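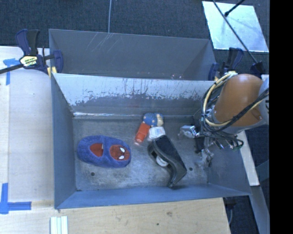
How Does a Robot Know What to Grab?

Jan 4, 2022
By Mireille Rawashdeh
Reading time: 2 minutes

Reach into your backpack and pull out a pencil. Easy, right? You hardly had to think! A robot has to think about it a lot, and the thinking happens in its software, the set of instructions that runs on its computer.

Let's follow a program called Kilora as it tells an arm to pick something out of a bin. First, it needs a picture. To a computer, a picture is a giant grid of numbers, one batch for each tiny dot of color. Kilora hunts through those numbers for edges. Where does the slipper stop and the gray metal start? That's tricky when things are squished together!

Next comes planning. Kilora dreams up 70 different ways to grab and gives each one a score. A grab that would bump the wall of the bin gets a low score. The best one wins, and the arm gets its directions: move over, go down, close the gripper.

Sometimes the thing slips out anyway. Karim Matar, who helps write Kilora, loves those misses. "Every miss goes into the notes," he says. One February he saved 569 of them, and the program used them to get better at scoring!

Try it yourself: close one eye and pick up a coin with two spoons. What did your brain have to plan?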